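4.2 Scuff resistance of the coated sheets

Earlier reports claim that an aqueous coat doubles rub life on offset work. We doubt it. Most of those trials ran 200 rubs on solid black and stopped there, which says little about a folded brochure in the mail. We printed 1,784 sheets on Alteo stock, half coated inline with Skurolard, and pulled 12 from each half for testing.
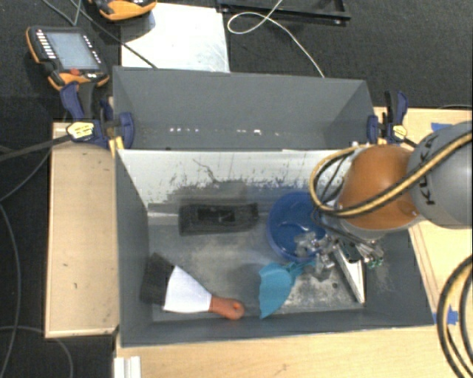 Figure 2. Work area.

The coated sheets did mark less, but the gap closed once the fold was rubbed - and folds are where customers complain. Drying time was shorter, though we can't rule out the warmer pressroom. Hájek and Ševčík report a larger effect without giving their coat weight, so we can't compare.

Comments (2)

T. Kumarasinghe: Did you let the coat cure overnight before the rub test? Ours is soft until then.

Gunhild A.: Same result here on uncoated stock, for what it's worth.

Related items
Bednárik: Ink tack and short runs
Matoušek: Register drift on the second pass

Contact | Copyright Ladon Print Papers | Back to top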